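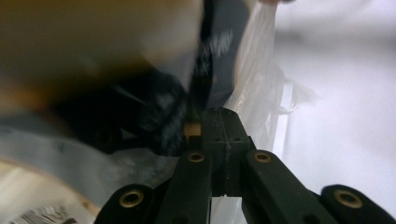
Ticket 1863: Hand-held gripper, uneven closing
Site: Stemell packing bench
Equipment: Gridance hand-held gripper, black linkage with brass bushings
Reported by: Jeanie Drummond
Status: Open, monitoring

Problem reported
The operator reports that the left side of the gripper closes later than the right when handling clear plastic bags. The fault is more noticeable toward the end of a shift. No parts have been dropped or damaged.

Log

08:40 Unit withdrawn from use and replaced with the spare. Usage counter read 1,863 cycles since the last service. The service interval for this unit is 4,000 cycles.

09:15 Linkage opened and closed by hand 13 times. Slight drag was felt at the left inner pivot. All other pivots moved freely.

09:50 Left inner pivot taken apart. A thread of plastic film was found wound around the pin, behind the bushing. Film removed with tweezers. The bushing showed no scoring and was refitted. No oil was applied, in accordance with the Awwad maintenance sheet.

10:30 Unit reassembled and tested on empty bags for 300 cycles. Both sides closed together throughout.

11:05 Unit returned to the bench. Operators are requested to check the pivots for film at each break and to report any drag before continuing.

Follow-up
Lallurley stores has been asked to supply one set of replacement bushings, to be held at the bench. The ticket will remain open until the next scheduled service in November.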